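Nimri Building, Traltamville – Shared Kitchen and Playroom
Walk-round checklist with comments, June

Filled in by Jihad Sfeir. Copies to the office, the notice board and the drawer where the last one was found.

Marks used: OK, Fix, Watch. I have dropped the old fourth mark, "Pending," which had become a kind of retirement home.

Carried over from last time

Loose tread on back stairs: Fixed. It no longer squeaks, so people now arrive in the kitchen without warning.
Missing window latch, north side: Still missing. Work order 2438 is open. I have met children younger than work order 2438.
Extension cord under the rug: Removed. Replaced, by persons unknown, with a different extension cord under the rug. Removed again.

1. Exits and hallways

1.1 Main door opens fully: OK. Closes fully if you lift it a little and mean it.
1.2 Side door clear on the inside: Fix. Two folding tables and a box marked FRAGILE were leaning on the push bar. Moved to the storeroom. The box held tablecloths.
1.3 Side door clear on the outside: OK at 8 a.m. Delivery van parked against it by 10 a.m. Driver was polite and said he would only be a minute. I had time to finish sections 2 and 3.
1.4 Exit signs lit: OK, all of them, including the one over the broom closet. Please take that one down. It has been giving bad advice for years.
1.5 Hall lights: Watch. The one by the coat hooks flickers when the elevator runs.

2. Fire

2.1 Extinguisher, kitchen: OK. Tag number 1043, gauge in the green, pin in place. It was being used to hold a recipe card upright. Recipe card moved.
2.2 Extinguisher, hallway: Fix. Gauge in the green but the bracket has pulled out of the wall, so the thing stands on the floor like a guest who wasn't offered a chair.
2.3 Fire blanket: OK. Still in its pouch next to the range. Tabs hang free. Somebody has stopped tying them in a bow, thank you.
2.4 Smoke alarm test: OK. Loud. I apologize to the chess club.
2.5 Range hood filter: Fix. I put one finger on it and regretted the finger. Soak overnight and refit before the next supper.

3. Electrical

3.1 Outlets by the sink trip when tested: OK.
3.2 Cords in good shape: Fix. The Clukuton kettle has tape on its cord. Tape is a fine product, and I own several rolls, but the kettle is out of service until it gets a new lead. I have put it on the high shelf with a note. Please don't treat the note as a suggestion.
3.3 Panel door clear: Watch. A mop lives there now. It was asked to leave in the spring.
3.4 Toaster crumb tray: Cleaned on the spot. I will say no more about it.

4. Water and floors

4.1 Hot tap temperature, handwashing sink: Fix. The thermometer read over 55 Celsius at the small sink the children use. The mixing valve needs turning down. Until then the hot side stays shut off underneath, and we shall all have bracing hands.
4.2 Drain covers: OK.
4.3 Mats flat: Watch. The mat by the fridge has a curled corner. I stepped on it, it lay down, I stepped off it, it got up again.
4.4 Wet floor sign available: OK. We have plenty. They were stacked on a dry floor, where I tripped on them.

5. Storage

5.1 Cleaning products locked up: OK, though the key hangs on the lock. Moved the key to the office hook.
5.2 Heavy things on low shelves: Fix. The Flondeck mixer is back on top of the cabinet. It takes two people to get it down – and one bad decision to get it up there. Same comment as last time, same mixer.
5.3 Food labeled and dated: Watch. One tub in the fridge says "Soup?" and I share the writer's doubts. Thrown out.
5.4 Knives in the block or the drawer guard: OK.

6. Play kitchen items

6.1 Seams on soft toys, pull test: OK. Nothing gave, and I pulled with some feeling.
6.2 Small parts check against the tube gauge: OK.
6.3 Edges and holes on hard toys: OK. Run a thumb around every rim, and check that small fingers don't wedge in the openings.
6.4 Wipe-down: Watch. The log was last signed in pencil and I can't read the name. Use the mild soap. The lemon spray makes everything taste of lemon spray, as several children have reported.

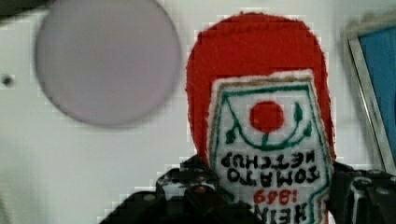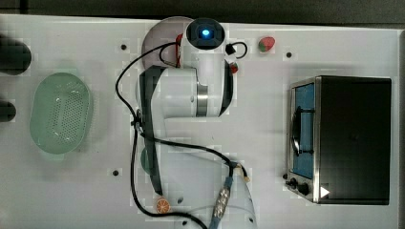
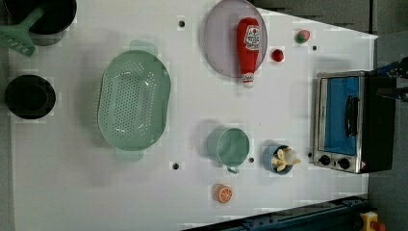
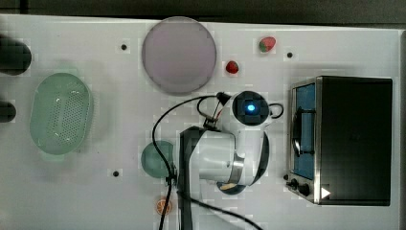 7. First aid

7.1 Kit on the wall and stocked: Fix. Plenty of slings, no small bandages. We are ready for a skiing accident and helpless before a paper cut.
7.2 Burn gel in date: OK.
7.3 Accident book present, with a pen: Book OK. Pen missing. I left mine, and would like it noted that it was a good one.
7.4 Emergency numbers posted: Fix. The sheet still lists the old office extension. New sheet printed and taped over it.

To do before the next walk-round

Latch on the north window
Hallway extinguisher bracket
Hood filter
Kettle lead, or a new kettle
Mixing valve at the small sink
Mixer down, and kept down
Small bandages
A pen

Checked and signed, 11:40 a.m., J. Sfeir. The side door was clear when I left.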